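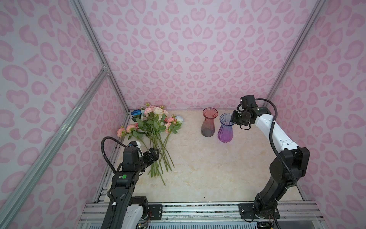
Figure 5.1 A two-arm workcell at the start of a flower-arranging task. The left gripper is over the stems; the right gripper is beside the purple vase.

Chapter 5
Choosing a Bench Kit: The Two-Arm Workcell Up Close

Ask a person to put a bunch of roses in a vase and the job is done before you finish your sentence. Ask a pair of robot arms and you have a problem good enough to fill a whole chapter. This is that chapter, and I think it is the most fun one in the book!

In Chapter 4 we looked at single arms and learned to read a spec sheet: reach, payload, repeatability, and the fine print under each of them. All of that still counts. But when you buy (or borrow, or talk your school into buying) a two-arm kit, you are getting a whole small workplace. The walls, the floor, the posts and the rail are part of the purchase, and they shape what the arms can learn and how easy they are to live with. So in this chapter we review a complete kit the way a careful lab would, starting with the frame and ending with the flowers.

Our review subject is the Dernura bench cell. It comes as a set of aluminum extrusions, two arms, two grippers, the cables and a box of hardware. Wall and floor coverings are up to you. Merle Hollis and Arif Chin built the review unit in one long Saturday, with a break for noodles, and their build notes are quoted all through the chapter. A second kit, the Bulora Duo, joins us in Section 5.4 for comparison.

What you will be able to do after this chapter

Explain why two arms can handle jobs that one arm of the same quality cannot.
Judge a workcell frame by its corners, rail and mounting plates.
Plan where each arm's reach begins and ends, and find the shared zone.
Write a fair test for a task that uses soft, light or easily tipped objects.

Words to know: workcell, extrusion, mounting plate, shared zone, handoff, two-finger gripper, wrist camera, cable loop, trial.

5.1 Why flowers and vases?

Most kit reviews you will find online use blocks. Blocks are great for a first afternoon – they are rigid, they sit flat, and every face is a good place to grab. The trouble is that nearly every kit can move a block, so a block test does very little to separate a good kit from a fair one.

A bouquet is much more interesting. The mass is up in the blooms and the best place to hold it is down on the stems. Stems come in different lengths, and they shift against each other when squeezed. Leaves stick out to the side and brush against things. Artificial flowers keep their shape from one trial to the next far better than fresh ones do, so two labs can run the same test and compare results in a meaningful way.

Then there are the vases. Look at the two in Figure 5.1, with their flared mouths and narrow waists. A flared mouth is kind to the arm bringing the stems, giving it a wider target on the way in. It is less kind to the arm that has to steady the vase, whose fingers have to deal with a surface that leans outward. Glass adds a puzzle for the cameras too. Light passes through it, bends, and picks up the color of whatever is behind it.

The patterned walls belong to the same line of thinking. A plain gray background makes life easy for a vision system, and a system trained only on plain gray can fall apart when it meets a real room. Pink leopard print is a wonderfully rude surprise by comparison. Ratih Gunawan, who edited the test plan for this chapter, suggests trying at least three wall coverings before you trust any result.

5.2 Two arms, one job

A two-arm task can be shared out in several ways. In the simplest, the arms take turns and never meet. In a handoff, one arm passes an object to the other. In the kind we care about most here, one arm supports while the other places: the left arm brings the bouquet, and the right arm steadies the vase.

Supporting sounds like the easy role, and new builders often give it very little thought. Arif's notes tell a different story:

"We spent the morning tuning the left arm. After lunch we found out the right arm was squeezing at slightly the wrong height, and every vase tipped a little when the stems went in. We lowered the grip 3 millimeters and the whole thing settled down. I was so happy I ran it again just to watch."

Try this before you read on. Put a light cup on a table and drop a handful of pencils into it with one hand, keeping the other behind your back. Now do it again with your free hand on the cup. Pay attention to when you start to hold it and when you let go. Write both moments down – you will need them for the timing chart in Section 5.3.

5.3 Reading the frame and the rail

We begin at the bottom, with the front rail. Both arms of the review unit are carried there, each near its own black mounting plate, and any looseness at this point grows larger by the time it reaches the gripper. Check the bolts first. Merle tightens them, runs 50 slow cycles with empty grippers, and then checks every one of them again.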